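Kapitel 4
Ordnen nach Merkmalen: Besteck, Farbe, Griff

Worum es geht
Sortieren klingt banal. Ist es aber nur, solange alle dasselbe Merkmal meinen. Gabel zu Gabel? Oder weißer Griff zu weißem Griff? Beides richtig, beides gleichzeitig geht meistens nicht. Deshalb erst Merkmal festlegen, dann anfassen.

Nach diesem Kapitel können Sie
- ein Sortiermerkmal nennen und durchhalten
- Haupt- und Nebenmerkmal unterscheiden (siehe auch Kapitel 2)
- mit Resten umgehen, also mit allem, was in keinen Behälter passt

Begriffe vorab
Behälter: Ort für eine Gruppe. Farbe des Behälters sagt erstmal nichts über den Inhalt, das muss man vereinbaren.
Rest: was noch auf dem Tisch liegt. Kein Fehler, nur noch nicht zugeordnet.
Mischgruppe: zwei Merkmale in einem Behälter. Kommt dauernd vor, bitte notieren statt heimlich umräumen.

Zum Einstieg ein Tisch mit Besteck und farbigen Kunststoffbehältern. Erst schauen, dann weiterlesen. Welches Merkmal könnte gemeint sein, Art oder Grifffarbe? Stichworte an den Rand, ganze Sätze sind hier nicht nötig.

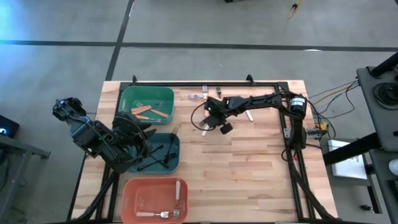
Besteck teils in den Behältern, teils noch lose auf dem Tisch.
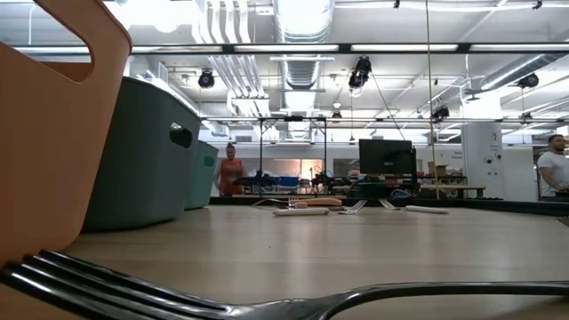
4.1 Ein Merkmal wählen
Wir beginnen mit der Grifffarbe. Sie ist schnell erkennbar, auch wenn Teile übereinander ligen. Die Art des Bestecks kommt erst im nächsten Abschnitt dazu, dann wirds enger.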